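### 4.2 Handling self-occlusion during bin clearing

The perception node receives color and depth from a single fixed camera and publishes a list of block candidates, each with a pose, a color label and a score. In the first version of the stack, the node ran continuously and the planner used whatever list was newest. This worked when the arm was parked outside the camera's view. It worked poorly during a cycle, when the arm, the wrist and the cable bundle cover a large part of the bin and the depth image contains surfaces that move with the robot.

We render the arm's collision model into the camera view at the current joint state and remove all pixels inside the rendered outline, grown by 11 pixels. The rigid links are handled well by this step. The cables are not part of the kinematic model, and their shape depends on the recent motion of the wrist as well as its present angle. Sơn Đặng tried fitting a spline to the bundle from depth, but the fit was lost whenever the bundle crossed itself. We replaced it with a swept region around the wrist, computed offline from recorded cable positions and indexed by the last three joint angles.

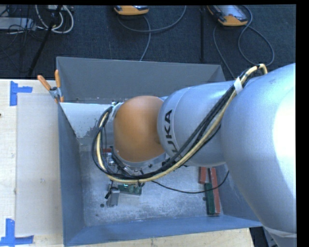 **Figure 6.** KUKA arm over the bin, seen by the fixed camera. The cable bundle loops around the orange wrist housing, and the hose covers part of the green block beside the gripper finger.

Figure 6 shows why the swept region is needed. The link mask removes the silver segments and the wrist, but the bundle extends well outside it. A thin black cable also sags to the right and passes over the grouped blocks. Without the extra region, the segmentation tends to split a block where a cable crosses it, and each part is then reported as a short block with its own grasp. Two red blocks and a dark green one are close together in this group, so a wrong split also changes which sides the planner treats as free.

Masked pixels are marked unknown. The planner may not place a finger in an unknown cell, and it may not remove a block from the world model only for lack of observations. A candidate that becomes more than half masked keeps its last pose and has its score frozen until the mask moves away. If the gripper closes while a neighbor is frozen, the neighbor's pose is invalidated and must be seen again before it can be picked.

We replayed 698 logged cycles from the Skosari cell through both versions of the node. The original version produced at least one split block in 379 cycles. With the link mask and the swept region, the count fell to 19. Most of the remaining cases come from the thin cable, which can hang beyond the recorded region after a fast wrist reversal. Growing the region further removes these cases but leaves too little of the bin visible to plan the next pick before the arm retreats.

The mask is computed on the CPU in the same process as the segmentation. An earlier design ran it as a separate node in the Netport message layer, and the mask and image could differ by one joint state update. Joint states are now buffered and interpolated to the image timestamp. If no state is available on both sides of the timestamp, the image is dropped and the planner continues with the previous list.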